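Search this site
Type and press enter

We use cookies to remember your settings. Accept / Manage

I'd been pestering Yuto Hoshino for a visit ever since he posted about his PC-building arm on the Drivelden workshop board, and in March he finally gave in (I brought biscuits, which helped). The workshop is up a very steep flight of stairs, and he shares it with Kumiko Imai, who does most of the software.

"We wanted a job that was fiddly but always the same kind of fiddly," Yuto told me. "Putting parts into a computer is lovely for that. Everything has a place, and you know straight away when you've missed it."

They call the project Angate. The arm was second-hand, the control code is Kumiko's, and the parts plate went through 3 versions before they liked it. "The first one was awful," she said, laughing. "The chip sat so deep that the fingers couldn't get hold of it!"
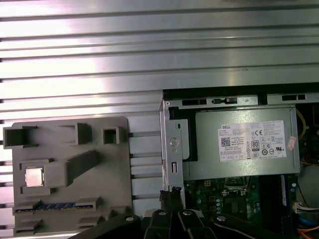
The gripper's view of the job: parts plate on the left, open PC on the right.

The processor and the memory each get their own spot on the plate, so the arm can start from the same place every time. I asked which was harder and they both said memory at once. "You have to push," Yuto said, "and pushing is scary when you've got a motherboard underneath."

Kumiko keeps a log of every attempt – 321 when I was there – and she'd like to reach 1,000 before they change anything else. Yuto would rather start on the cables tomorrow. "He always wants to do the cables," she said.

I asked if they'd ever sell it. "Who to?" said Yuto. He'd much sooner put the plate drawings up for other people to try, and Kumiko is tidying the code so they can share that too. They're hoping to have both ready by the next open evening, and I've already said I'll be back for it.

Get our newsletter! Enter your email address
Subscribe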